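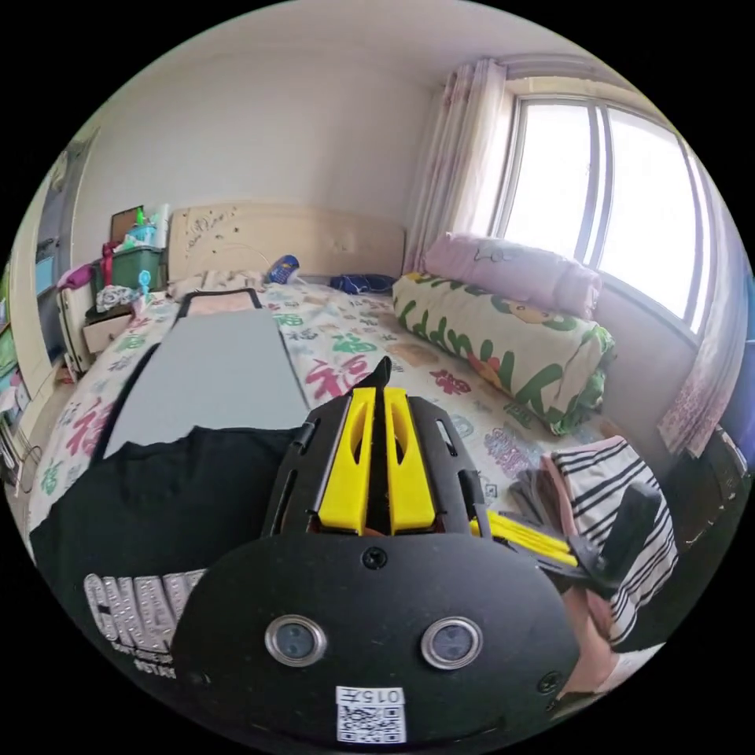
Which recording of the Benjelloun string quintet should I start with?

I sing in a choir but chamber music is new to me. I heard the slow movement on the radio in November and now I want the whole thing. Treline has 3 versions and I can't tell them apart!

Answer 1
Get the Gelberg. Warm sound, repeats all there, and the cello doesn't hog everything.
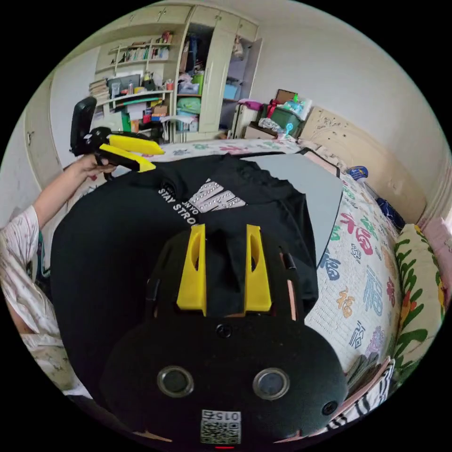 Folded black T-shirt on the bed

Answer 2
I'd go for the Widley – live, a few coughs, but the finale really takes off. I play viola (badly) and I keep going back to it. The Gelberg is a bit sleepy for me.

Answer 3
any of them, its all the same notes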